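What Is an Obituary?

When a person dies, the family often writes a short piece about that person's life. It is called an obituary (say it like this: oh-BIT-choo-air-ee). Obituaries are printed in newspapers and put on websites. You may have seen a page of them in the paper, with small photos next to the names.

An obituary does two jobs. It lets people know that someone has died, and it tells a little of the story of how that person lived. A friend from long ago might read it and find out when the funeral is. A neighbor might read it and learn that the quiet man on the corner used to drive a snowplow.

Where the word comes from

The word is very old. It comes from a Latin word for death. Hundreds of years ago, churches and monasteries kept lists of people who had died, so that prayers could be said for them on the right day each year. Later, when newspapers were printed, they began to carry short notices of deaths. At first most of these were for rulers, generals and other well-known people. Over time the notices came to include farmers, shopkeepers, teachers, and parents who stayed home to raise children.

Who writes it?

Most obituaries in a local paper are written by someone in the family, or by a person who works at the funeral home. The family answers some questions and the funeral home puts the answers in order. Big newspapers also have reporters who write longer obituaries about people many readers have heard of. Some of those are written years ahead, while the person is still alive, and kept in a file. The reporter adds the last facts later.

The Bomlow paper prints family obituaries of up to 200 words for one price. A longer one costs more. On the paper's website the limit is 700 words, so some families send in two versions, a short one for print and a longer one for the website.

What goes in it?

There is no law about what an obituary must say, but most of them follow the same pattern. If you read a few, you will begin to see it.

First comes the full name, with the person's age and the town where they lived. If everybody used a nickname, that goes in too. A man whose real name was Martin may be listed as Martin "Marty" and then his last name, so that people who only knew him as Marty will know who it is.

Next come the facts about birth: the date, the place, and the names of the parents. If the person was a woman who changed her last name when she married, her mother and father will have a different last name from hers. You may also see the word "née" (say it "nay"). It is French for "born," and it comes before the name a woman had as a girl. 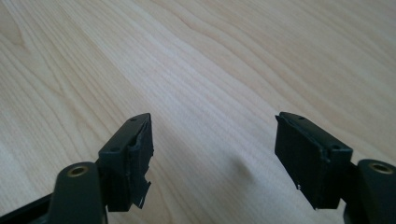
After that comes the middle part, which is the part most people like to read. It tells about school, work, and the things the person did with their time. It may say that she sewed costumes for the school play, or that he kept bees, or that the two of them went to the same lake every July. Military service goes here, and so do churches, clubs and teams.

Then there is a list of family members. Last come the details of the funeral or other service, and sometimes the name of a charity. When a family would like people to give money to a charity and not send flowers, the obituary says "in lieu of flowers." "In lieu of" means "in place of."

Some words you may not know

Survived by: These are the family members who are still living. A woman who is survived by two sons has two sons who are alive today.

Preceded in death by: These are family members who died before the person did. "Precede" means to come before.

The late: When you see "the late" in front of a name, it means that person has died. It has nothing to do with being slow or missing the bus.

Visitation: A time when people can come and speak with the family, often at the funeral home. Some places call it a viewing or calling hours.

Interment: Burial. Be careful with the spelling – "internment" is a different word that means being locked up.

Pallbearers: The people who carry the casket at a funeral. Honorary pallbearers are friends who are named as a mark of respect but don't do the carrying.

One short obituary

Read this one and look for the parts listed earlier.

Gwenaël Millet, 81, of Punness, died at home in July. He was born in Bomlow, the son of the late Yves and Anne Millet, and was the oldest of four children. He went to work at the Costura shirt factory after high school and stayed for 25 years, first as a cutter and later as a foreman. In 2000 he retired and took up the accordion, which he played at the Punness library every winter. He was preceded in death by his wife, Claire. He is survived by a daughter, two grandsons, and his sister. A service will be held at 2 p.m. at the Punness chapel, with a lunch to follow.

You can learn quite a lot from that. You know where he was born and where he lived later. You know what kind of work he did and that he was promoted. You know his wife died before him. It does not say what kind of music he played or whether he was any good at it. For that you would have to ask someone who heard him.

Why people keep them

Many families cut an obituary out of the paper and put it in a Bible, a scrapbook or a desk drawer. People who study family history look for old ones, because one obituary can give the names of three generations. A great-grandmother's obituary might tell you the name of the town her parents came from, or a brother you had never heard of.

Old obituaries can have mistakes in them. They were often written in a hurry by people who were sad and tired. A date may be off by a year, or a name may be spelled two ways. If you are working on a family tree, check what you find against another record, such as a birth certificate or a gravestone.

How to find one

Start with the public library. Many libraries keep old local newspapers on film or on a computer, and the librarian can show you how to search them. It helps to know the person's full name, the town, and the year they died. Try different spellings if nothing comes up. For married women, try the husband's name as well – older papers often wrote "Mrs." and then his first and last name, and left hers out.

If the person died in the last few years, look on the website of the funeral home. There is often a page where people have left messages for the family, and you can read those too. If it is someone you knew, you can ask a grown-up to help you add one of your own. A sentence or two about something you remember is enough.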